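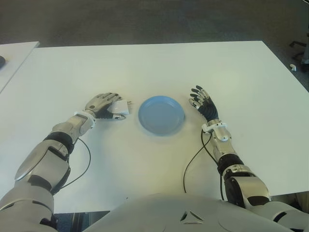 Empréstimo de loiça reutilizável: perguntas frequentes

Por Gifty Odoi
Agosto

Quem pode pedir loiça emprestada?

Qualquer morador de Clerkatdale, as escolas, os clubes e as pequenas empresas com sede no bairro. Quem mora fora também pode pedir, mas só fica com a reserva confirmada uma semana antes do evento, depois de atendidos os pedidos locais. Não emprestamos a empresas de catering.

O que há disponível?

Pratos rasos, pratos de sobremesa, taças, copos e talheres. Os pratos e as taças são de plástico rígido, os talheres são de inox. Ao todo são mais de 610 peças, contando com as que estão na escola de Druswood durante o ano letivo e que regressam ao armazém nas férias. Não temos travessas, jarros nem toalhas. Temos duas conchas de sopa, que saem quase sempre com as taças e convém pedir à parte.

Para quantas pessoas chega?

O conjunto maior serve 80 pessoas, com um prato, uma taça, um copo e talheres para cada uma. Para festas maiores é preciso combinar dois turnos de refeição ou completar com loiça de outro lado. Se o menu tiver sopa e sobremesa, convém lembrar que as taças são as mesmas para as duas coisas.

Quanto custa?

O empréstimo é gratuito para escolas. Para os restantes, pede-se uma contribuição de 5 euros por evento, seja qual for a quantidade, para detergente e reposição de peças. Há ainda uma caução de 80 euros, devolvida quando a loiça é conferida. A caução pode ser deixada em dinheiro ou por transferência. Não aceitamos cheques.

Como se faz a reserva?

Por correio eletrónico ou no balcão da Casa Panganiban, no rés do chão, durante a manhã. Indique o nome de quem fica responsável, a data, o número de pessoas e o que vai servir. Este último ponto parece um pormenor, mas é por aí que decidimos se seguem facas de serrilha ou facas normais. A reserva só vale depois da nossa resposta. Se não receber resposta, telefone, que há mensagens a cair na pasta do lixo.

Posso alterar as quantidades depois de reservar?

Pode, até 48 horas antes do levantamento. Depois disso as caixas já estão feitas. Para diminuir a quantidade não é preciso avisar: traga as peças que não usou dentro da mesma caixa, separadas das outras.

Onde se levanta e onde se entrega?

As caixas levantam-se no armazém, pela porta lateral da Casa Panganiban. A entrega faz-se no mesmo sítio. O Toivo Heinonen trata das saídas e a Orvokki Partanen das entradas, de modo que não adianta combinar a devolução com o Toivo. É possível estacionar em frente à porta o tempo necessário para carregar.

Fazem entregas ao domicílio?

Não. As caixas cheias são pesadas e uma pessoa sozinha não deve carregar as de pratos. Traga alguém consigo ou um carrinho. Há um no armazém que serve para ir até ao carro, mas não sai do recinto.

A loiça vem lavada?

Sim. É lavada à máquina depois de cada devolução e guardada em caixas fechadas. Se a sua caixa esteve muito tempo à espera em casa, ou se ficou aberta, passe tudo por água antes de pôr a mesa.

Tenho de devolver a loiça lavada?

Pedimos que venha sem restos de comida e passada por água quente. A lavagem final é feita por nós. Quem quiser lavar tudo em casa pode fazê-lo, desde que as peças venham bem secas. Já recebemos taças empilhadas ainda molhadas que passaram o fim de semana fechadas e tiveram de ser lavadas duas vezes por causa do cheiro.

Os pratos podem ir ao micro-ondas?

Não. Também não vão ao forno, nem devem ficar ao lado de uma placa ligada. Aguentam comida quente acabada de servir, incluindo sopa a ferver. Deformam-se com calor direto, e um prato com o fundo empenado deixa de empilhar.

E à máquina de lavar de casa?

Sim, no cesto de cima e num programa que não seja o intensivo. Não use pastilhas com lixívia. Nos copos, a lixívia deixa um tom baço que já não sai.

Como se tiram as manchas de molho de tomate ou de caril?

Uma pasta de bicarbonato de sódio com pouca água, espalhada com os dedos e deixada meia hora, resolve quase tudo. Depois lava-se normalmente. Não use esfregão de arame nem o lado verde da esponja: os riscos seguram a gordura e a mancha seguinte entra mais fundo. Uma mancha leve de caril não conta como dano. Deixar os pratos ao sol uma tarde ajuda bastante no caso do açafrão-das-índias.

O que acontece se partir ou perder alguma coisa?

Diga na devolução, sem problema. Desconta-se na caução o preço de reposição, que está afixado junto à porta do armazém. O que falta com mais frequência são colheres de sobremesa, e costumam aparecer no saco do lixo ou dentro da toalha. Vale a pena procurar antes de fechar tudo. Se a peça aparecer mais tarde, devolvemos o valor descontado.

Porque é que os pratos não são todos iguais?

Foram comprados em alturas diferentes. Os primeiros vieram da antiga cantina da Furkine, quando esta fechou o refeitório, e os outros foram sendo acrescentados conforme havia dinheiro. Os diâmetros variam um pouco. Tentamos mandar pratos do mesmo tipo em cada caixa, mas nos pedidos grandes isso nem sempre se consegue.

Posso cortar carne nestes pratos?

Pode. Com facas de serrilha ficam marcas, e por isso preferimos mandar facas normais quando o menu o permite. Pratos com marcas fundas são retirados na conferência e usados para outros fins, por exemplo debaixo de vasos.

Qual é o prazo de devolução?

Até 48 horas depois do evento. Em agosto o armazém abre só de manhã e o prazo estende-se até à manhã de abertura seguinte. Se houver outra reserva logo a seguir à sua, avisamos no momento da confirmação e o prazo pode ser mais curto.

O que acontece se me atrasar?

Um atraso avisado não tem consequências, a menos que haja alguém à espera das mesmas caixas. Ao segundo atraso sem aviso, a pessoa responsável fica sem poder reservar até ao fim do ano.

Aceitam doações de loiça?

Aceitamos talheres de inox e copos empilháveis em bom estado. Não aceitamos porcelana nem vidro, por falta de caixas próprias. Antes de trazer, fale com o Moataz Tahiri, que sabe o que faz falta. Neste momento são garfos.

Com quem falo se a minha dúvida não estiver aqui?

Com a Ritva Kokkonen, no balcão da Casa Panganiban, ou por correio eletrónico com a palavra "loiça" no assunto.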